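Notes for the September club night talk: a first year of variable star observing

(Slides 1 to 3, keep this quick, they'll still be finding chairs)

Hi everybody. So I was asked to do forty minutes on variable stars and I've got enough for three hours, so please wave at me when the clock gets ugly. I'm going to talk about what I did between last fall and now, with binoculars first and then with the little reflector, and I'll show you the bits that went wrong because those are more fun.

Show of hands: who has ever made a brightness estimate? OK. Who has made one and sent it in? (Wait. Expect fewer hands.)

I started on this because of a box of old Dendilell newsletters I was given. There's one from 1979 with a hand-drawn light curve of Mira on the back page, all in pencil dots, and I just loved it. Somebody went out in the cold over and over again and made those dots! I wanted to make some dots.

Slide 4, how you do it

Find the variable. Find two stars near it that don't change, one a little brighter and one a little fainter, with the magnitudes marked on your chart. Then decide where yours falls between them. If the bright one is 6.2 and the faint one is 6.8 and your star looks halfway, you write down 6.5. Then the time. Then you go on to the next one.

The chart leaves the decimal point out so you won't mix it up with a star, so 62 means 6.2. I missed that for a week. (Pause, they'll laugh, or they won't.)

Slide 5, red stars

Red stars are trouble. If you stare at a red star it seems to get brighter the longer you look, so take quick glances, back and forth. Daiane Falcão taught me to throw the focus out a little so the stars turn into small disks, and then compare the disks. Works great in the reflector. In binoculars I find it harder, my two eyes don't defocus the same amount.

Slide 6, my list

I began with way too many. I had 300 targets in a spreadsheet and I got to nine of them the first month. Now I have a short list taped inside the lid of the eyepiece case: Mira, Chi Cygni, R Leonis, Betelgeuse, Delta Cephei, Algol, and a few semiregulars that are up whenever I am. Chi Cygni is the one I'd push on you. At its best you can see it without any help at all, and at its worst it's gone from my scope completely. Same star!

For Algol, look up the eclipse times before you go out. A full eclipse takes most of ten hours, start to finish, but the good part is the couple of hours on each side of the minimum. Estimate every fifteen minutes. I did one on a Saturday from the back step with a blanket and a thermos and you could really see it go down and come back.

Slide 7, gear

Avico 10x50s, used. A lawn chair. Red flashlight with two layers of tape over it. The scope sits on an Awan mount that squeaks in azimuth, and I've greased it twice, and if anyone here has taken one of those apart please find me at the break. I write on paper outside and type it up next day.

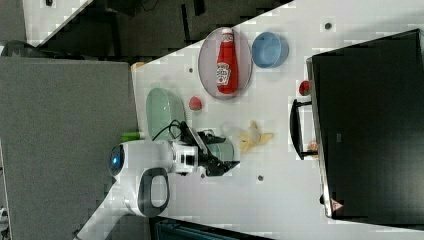

Slide 8, logging

I use Starkis for the log. It's plain and it does what I need: star name, time in UT, estimate, the two comparison stars, a notes field. Please use UT. I had a run of nights where half my entries were in local time and half weren't, and sorting that out took longer than the observing did.

Fill in the notes field. Moon, haze, neighbor's porch light. When a point looks weird six months later you'll want to know.

As of last night I'm at 309 estimates. The club's combined total is 3587, and I'd love for us to pass four thousand before spring. Go slow here, put the Mira curve up, let them look at it. Point out the fat gap in late spring when Mira is behind the sun and there's nothing you can do about it.

Slide 9, bad data

Don't look up what everyone else got before you go out. It's so tempting. I caught myself "seeing" 7.1 on R Leonis one night because I'd read 7.1 at lunch. Make your estimate, write it down, look after.

And don't throw out the odd ones. I wanted to delete a Betelgeuse point that sat way off from the rest. I left it in with a note saying thin cloud.

Slide 10, try it tonight

If it's clear at 9:30 we go out to the field. Charts for Delta Cephei are on the back table, one each. Its two comparison stars are right there beside it, Zeta and Epsilon, so it's a kind one to start on. Everyone writes a number on their own card, no talking, no peeking. Then we come in and read them out.

If it's cloudy: do the same thing with the printed star field on slide 11. Remember to bring the cards. And pencils, pens quit in the cold.

Questions. Someone will ask about doing this with a camera. Say yes, you can, and point them to Daiane.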